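Projektbericht: Packen im Obstkarton – wie viel Ordnung passt in eine Kiste?
Viola Fiore und Robel Hadgu, Projektkurs Alltag und Gestaltung
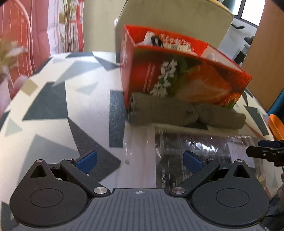

Angefangen hat alles mit der Frage, was in unserer WG am meisten Platz wegnimmt. Möbel waren es nicht! Es waren die vielen kleinen Sachen, die nirgends hingehören: Socken, Tüten, Ladekabel, angebrochene Packungen. Unser Projekt Sostus sollte deshalb ganz schlicht bleiben: ein alter Obstkarton, ein Tisch und alles, was gerade herumliegt.

Material
Wir haben nur benutzt, was schon im Haushalt war. Der rote Karton mit dem großen Obstbild wurde sofort unser Liebling – er ist stabil, vorne lang und auch innen kräftig rot, so dass man helle Dinge gut wiederfindet. Dazu kamen gerollte Stricksachen in Graugrün und durchsichtige Plastikbeutel. Gearbeitet haben wir am Esstisch mit der gemusterten Decke (die Dreiecke und Vierecke darauf haben uns übrigens beim Ausrichten geholfen, das war gar nicht geplant).

Vorgehen
Im August haben wir drei Arten verglichen, Textilien zu verstauen: flach gelegt, gefaltet und gerollt. Gerollt hat uns am besten gefallen. Man streicht den Stoff glatt, schlägt ihn einmal längs ein und rollt ihn dann von der kurzen Seite her auf. Bei Rippstrick muss man etwas fester ziehen, sonst geht die Rolle wieder auf. Dicke und dünne Rollen haben wir vor dem Einräumen hintereinander vor den Karton gelegt und erst dann entschieden, was nach unten kommt.

Damilola Mohammed aus dem Parallelkurs hat denselben Karton ohne unsere Anleitung gepackt und dafür 496 Sekunden gebraucht. Mit Anleitung waren es beim zweiten Mal 189 Sekunden. Das hat uns riesig gefreut, auch wenn sie beim zweiten Mal natürlich schon geübt war. Ein fairer Vergleich bräuchte mehr Personen.

Schwierigkeiten
Zerknüllte Sachen sind der Feind! Ein einziges zusammengedrücktes Teil nimmt so viel Raum ein wie zwei Rollen. Die Plastikbeutel rutschen außerdem gern unter alles andere. Wir legen sie jetzt flach ganz nach oben.

Ausblick
Als Nächstes möchten wir einen schmaleren Karton ausprobieren, und Cosimo Santoro hat uns schon einen versprochen. Die Packanleitung liegt im Kursordner und darf gern kopiert werden.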